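4. 침실 설치 및 초기 설정

본 장은 Kulldale 공기 제습기 Jimamari를 침실에 설치하는 절차를 설명한다. 거실 및 지하실 설치는 5장을 참조한다.

4.1 설치 위치 선정

1) 바닥이 수평인지 확인한다. 카펫 위에 설치할 경우 동봉된 받침판을 먼저 깐다.
2) 본체 후면 흡입구와 벽 사이를 100 mm 이상 띄운다.
3) 침구나 커튼이 흡입구에 닿지 않는 위치를 고른다. 이불이 침대 옆으로 늘어지는 쪽은 피한다.
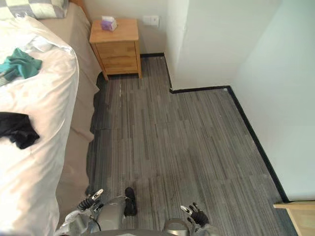
그림 4-1. 침대 측면과 바닥

주의: 토출구 위에 의류를 올려놓지 말 것. 과열 보호 장치가 작동하여 운전이 정지된다.

4.2 전원 연결

1) 물통을 끝까지 밀어 넣는다. 딸깍 소리가 나지 않으면 다시 꺼내어 부표의 위치를 확인한다.
2) 전원 플러그를 벽면 콘센트에 직접 꽂는다. 연장선은 사용하지 않는다.
3) 전원 버튼을 2초간 누른다. 표시창에 현재 습도가 나타난다.

참고: 운송 중 본체를 눕힌 경우 세운 상태로 6시간이 지난 뒤 전원을 넣는다.

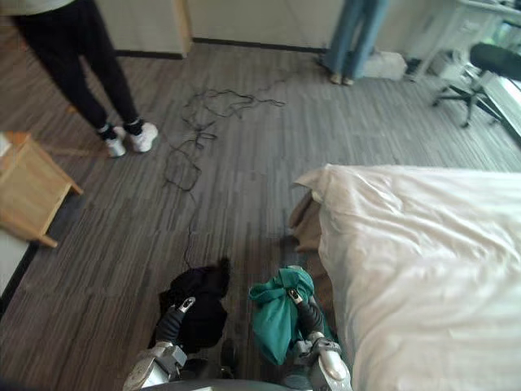 4.3 운전 모드 설정

1) 모드 버튼을 눌러 자동, 취침, 의류 건조 중 하나를 선택한다.
2) 취침 모드에서는 표시창이 꺼지고 풍량이 최저 단계로 고정된다.
3) 의류 건조 모드는 문과 창문을 닫은 상태에서 사용한다. 세탁물은 건조대에 간격을 두고 넌다.
4) 연속 배수가 필요하면 Cuautle 배수 호스(별매)를 후면 배수구에 연결한다. 호스는 배수구보다 낮게 두고 꺾이지 않도록 한다.

경고: 배수 호스를 연결하거나 분리할 때에는 반드시 전원 플러그를 뽑는다.
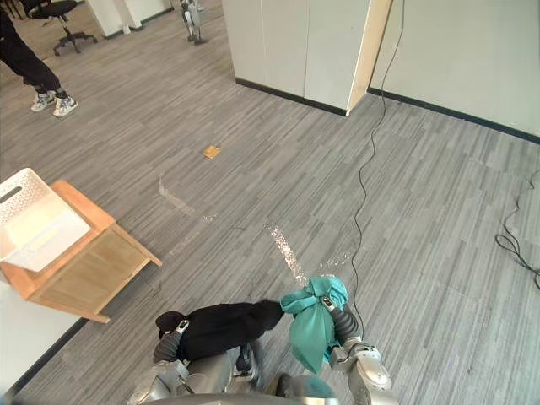
4.4 필터 점검

1) 전면 그릴을 아래에서 위로 당겨 분리한다.
2) 프리필터의 먼지를 진공청소기로 제거한다. 오염이 심하면 미지근한 물로 씻어 그늘에서 완전히 말린다.
3) Monico 탈취 필터는 물로 씻지 않는다. 누적 운전 시간이 2,000시간에 도달하면 교체 표시등이 켜진다.
4) 교체 후 필터 버튼을 길게 눌러 누적 시간을 초기화한다. 표시등이 꺼지지 않으면 그릴의 체결 상태를 확인한다.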